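Open Day at Brolura

My mother used to say I'd go to the opening of an envelope, and she wasn't wrong, so when the flyer came through the door saying Brolura was having an open day with free coffee, I had my coat on before I'd finished reading it.

You have to understand that Brolura has sat at the end of the Donby road for as long as I've lived in Eltamthorpe, and the only thing any of us knew about it was the parking lot. Big parking lot. My neighbor was convinced they made parts for submarines. I'd always leaned toward cheese.

Robots, as things go. Hands for robots, mostly.

There were 30 of us on the two o'clock tour and they gave us stickers to wear. Mine said VISITOR 18, and I got oddly attached to it. Our guide was a tall young woman with a cold who kept apologizing to the machines when she bumped into them, and I liked her right away for that.

First came a big arm behind a fence that stacked boxes, and a boy in front of me asked if it could throw one. It could not. Then a corridor with framed photographs of other arms. Then a banner that said HASLAM HALL, READY FOR 2099, and I did the sum and thought, well, I won't be around to check.

The hall was where they let you have a go. They had a row of tables and at each one a pair of black fingers on a handle, with a little camera looking down over them, and you held the thing yourself and picked stuff up. The guide said the robot would learn it from us. From us! I looked at the man beside me, who had powdered sugar all down his tie, and I worried for the robot.

My table had a dried pea on it. One pea. Five tries each, the guide said, and then let the next person in.

I've shelled peas my whole life. I could shell them in my sleep, and my late husband claimed I did. So I sat down, squeezed the handle to get the feel of it, and went for that pea like it owed me money. It shot straight off the table and under a radiator.

"That's okay," said the guide, and blew her nose. "We've got a bag."

They had a screen set up next to me that showed what the little camera saw, and I found it easier if I looked at that and forgot my own hand altogether. Everything was so close up. You'd think a table was just a table, but down there it was like plowed fields from an airplane, all those lines bending around each other, and my two great black fingers hanging over it like I was about to pick up a county.

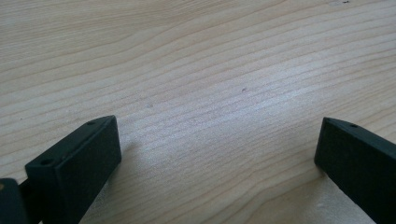

My view on the fourth try, fingers open, pea elsewhere.

I had one go left. The man with the sugar had stopped to watch, and so had the boy who wanted a box thrown, and I could feel my ears getting warm. The guide set down a fresh pea. I didn't squeeze this time - I just sort of let the fingers come together, slow, the way you'd close a door on a sleeping baby.

And up it came. I held it there in the air over the table and I did not know what to do next, because I hadn't planned that far ahead.

"Where do you want it?" I asked.

"Anywhere you like," she said.

So I put it in the man's coffee.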